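Dishes after dinner: stack them, or carry piece by piece?

My table is a long way from the sink and I'm sick of going back and forth. What goes under what?

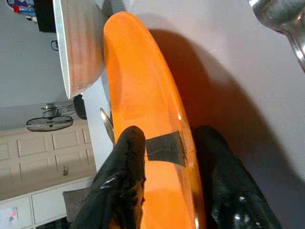
## dredlow50

Just stack it - biggest on the bottom.

## Jordan Rudd

I use a green basin, then the big orange bowl, then a mug laid inside the bowl. Spoons go last.

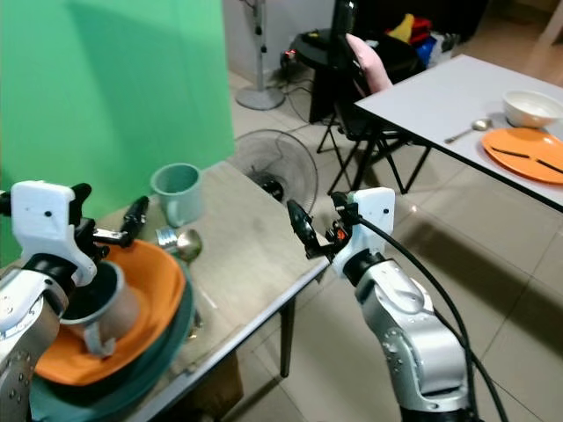
I'd stop at one mug per bowl though, they knock together when you walk (ask me about my Kocabaş set!). My basin takes up to 50 pieces of cutlery and that's plenty.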